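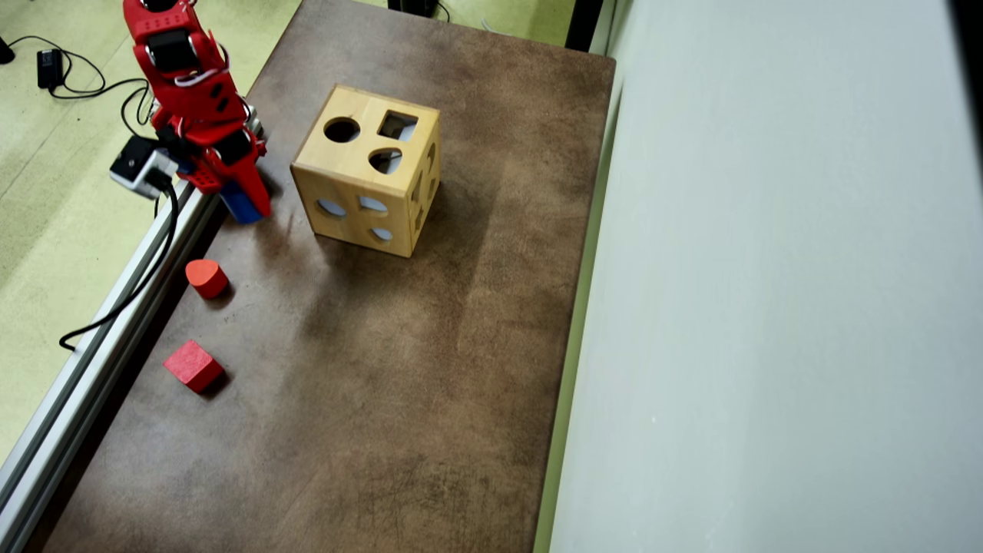
FOR IMMEDIATE RELEASE

September 26, 2025

Groveck Opens Its Shape-Sorter Demonstrations, and Asks Buyers to Lower Their Expectations

PRISTGATE -- Groveck today released Talebi, a set of 3654 recorded demonstrations in which a person steers a small red robot arm through a toddler's puzzle: pick up a block, carry it to a wooden cube with holes in it, let go over the right hole. The set is free for research use. It comes with a list of known problems that is longer than the installation guide.

"We have read the announcements in this field, and we wrote some of them," said Simin Nouri, who runs data collection at Groveck. "People see an arm over a table and think it knows what it's doing. It's being driven. Whether anything learns from that is a separate question, and we don't have a good answer yet."

Of the 3654 recordings, 2616 end with the block inside the cube. The rest end some other way, and Groveck has kept them in. Earlier sets from the company left such attempts out, a habit Nouri now calls a mistake that made the numbers look nice.
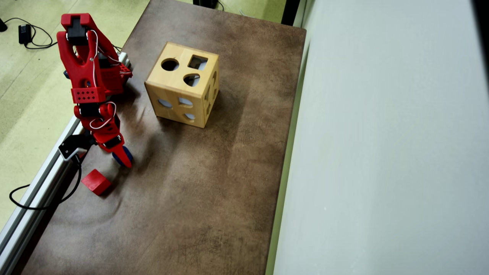
Each recording pairs the joint positions of the arm with video from two viewpoints, one looking over the table and one carried at the wrist. The operator moves a second arm by hand and the red one copies it. A session lasts until the operator gets sloppy, which shows in the data sooner than most operators will admit. Groveck marks the session number on every recording so that users can check this for themselves.

Shahram Bahrami, who drove the arm for a large share of the set, doubts that more hours alone would help. "I got better at it. That's a problem, because the early recordings and the late ones are nearly two different people. A model that averages us may get the worst of both."
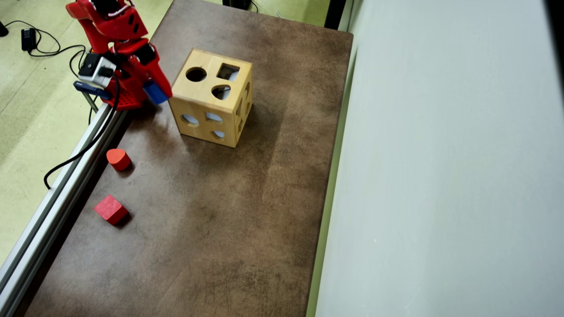 Talebi collection table: two red blocks near the rail, with the gripper finger beside the shape-sorter cube.

Blocks are put down by hand between attempts, and people have favorite spots. An internal review by Rostam Dehghan found that starting positions bunch up on the side of the table nearest the arm. A model trained on Talebi should be expected to do poorly elsewhere on the table. Groveck had planned to stop at 3000 recordings and went on after the review, but Dehghan says the added ones only partly fixed the bunching.

The company also warns against reading much into its own trial. A first model, trained on the full set and run 293 times with no one at the controls, did well enough to be worth repeating and badly enough that Groveck is not printing a success rate. The same table, cube and lighting were used throughout. Nouri said a single percentage from one table "would be quoted for years by people who never opened the files."

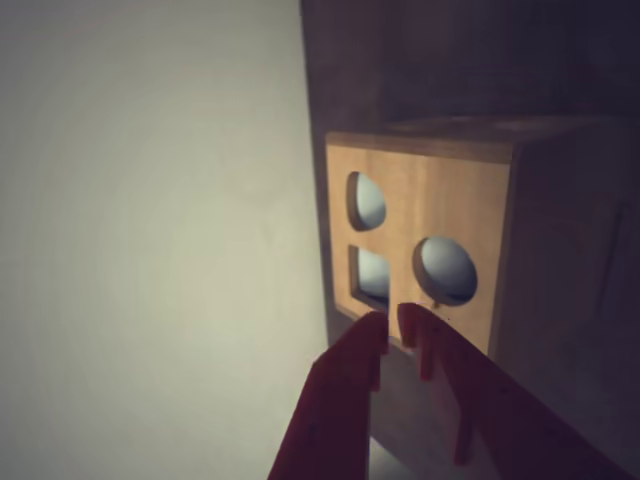 The wrist video has troubles of its own. Close to the cube, the view can be dim on one side and bright on the other, and the openings do not look the same from there as they do from overhead. Groveck has not corrected the brightness. Users who want it evened out will have to do it themselves, and should say so when they publish.

Skesen, which paid for part of the work, had asked for a set that could support claims about general household sorting. Talebi does not support them. "We asked for more than one box can give," said Parvaneh Rostami of Skesen. "I would still like to see a second box before we pay for a third round."

A decision on that second box is due in December. Until then, no new recordings are planned.

Talebi is available on request from the Groveck office in Pristgate. Requests should state the intended use.

Press contact: Shahla Mazandarani, Groveck, Pristgate

###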